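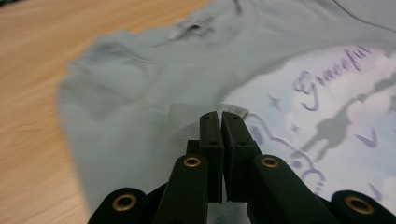 Nasinia Clothing Library: progress report to the Leitner Fund

Second report, covering the period to the end of January
Prepared by Yaryna Nazarenko, project lead

1. Where we are

The library is open. You will recall that the first report said it would be open "shortly", a word I have now retired. Members can borrow everyday clothes, mostly children's and teenagers', for up to 3 months and bring them back when the child has grown, which children do without consulting our returns calendar.

We have 2,484 items on the shelves and in the catalogue. The target was 4,000. The gap is mostly a sorting gap, as donations have been generous to the point of blocking the fire door (now clear, and inspected).

2. What the money went on

Shelving, the second washing machine, and Matvii Antoniuk's hours as stock manager. The shelving came in under budget and then needed brackets, at which point it came in exactly on budget. We also paid for the Sindeo catalogue software. It does what we asked, and every evening at 6 pm it logs everyone out to do something it calls housekeeping. We close at 7 pm.

3. What people borrow

T-shirts, far ahead of anything else. School trousers come next. Formal wear was going to be our star attraction according to section 4 of our own application, and I would be grateful if you did not reread it. One waistcoat has been out. It came back early.

Marta Sydorenko has rewritten the grading guide as a result. Plain wear is accepted, faded prints are accepted, holes go to mending. The old guide rejected anything with a cracked print, and teenagers were asking for precisely those.

4. Mending

Vasylyna Sydorenko runs the mending table on 2 afternoons a week. The queue is longer than we planned for. Larysa Karpenko at Sesisell has offered us their workroom in the evenings, and we would like to move part of the training budget across to pay for heating it. A revised budget line is attached for your approval.

5. Next period

Finish sorting the back room. Move closing time to 6 pm, or persuade Sindeo to move theirs. Start the reminder texts, which are written and waiting on a decision about how cross they should sound. Matvii's draft is with me and will be softened before it goes out.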